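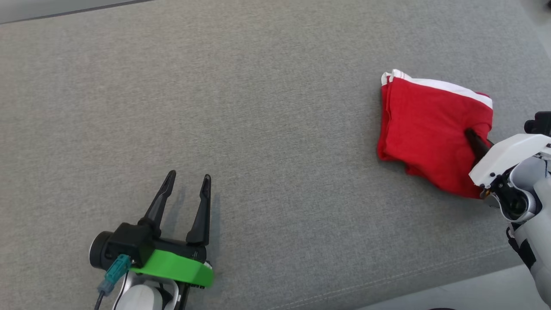 ## 4.3 Running the Folding Demonstration for Visitors

Allow 30 minutes for set-up before the doors open. Dimas Hartono holds the key to the Cetus control cabinet.

1. Lay one garment flat on the gray seat cushion. Smooth out large creases by hand.
2. Confirm that both grippers are clear of the cloth.
3. Select **Visitor Mode** on the Cetus panel and enter program 43.
4. Ask guests to stand behind the floor line, then press **Start**.

**Caution:** Do not reach over the cushion while either arm is powered. Press **Stop** and wait for the panel light to go out.

**Note:** Small wrinkles in the cloth do not require a restart. If a gripper loses its hold, press **Stop** and repeat from step 1. Report other faults to Geeta Kanaujia at extension 820.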